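### 3.2 Work surface and tray

The tidying task was set up on a black tabletop in the Lelldale room, with a green fabric backdrop hung behind it to keep the background plain. A shallow square tray in white served as the target area. White was chosen after a first round in February, when a darker tray proved hard to tell from the table in the evening sessions. The tray was placed towards the front right of the table and its position was checked against the fiducial board before each session.

Each session comprised 20 placements, and a placement was scored as complete when the item lay wholly within the rim of the tray. Items touching the rim were scored separately, following the rule used in the Jekilach trials. Placements that took longer than 165 seconds were stopped and left out of the timing results, but were kept in the error counts.

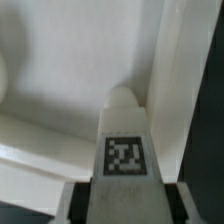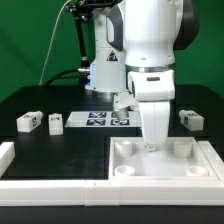 **Figure 2.** Set-up for the tidying task. First image: gripper with square marker. Second image: black tabletop with white tray and green backdrop.

Lighting was held constant within a session. The backdrop was not ironed or stretched, and its folds were masked out during processing. Kushnir scored all placements from the recordings, and a second scorer repeated the work on every session from the Kurngate set. Where the two scores differed, the placement was viewed again by both and the stricter score was kept.

The tray was wiped between sessions and turned by a quarter so that wear was spread evenly over its floor. It was replaced after 1000 placements. Scores from the first session with a new tray were compared with those from the last session with the old one, using the Lysenko procedure described in Section 3.4.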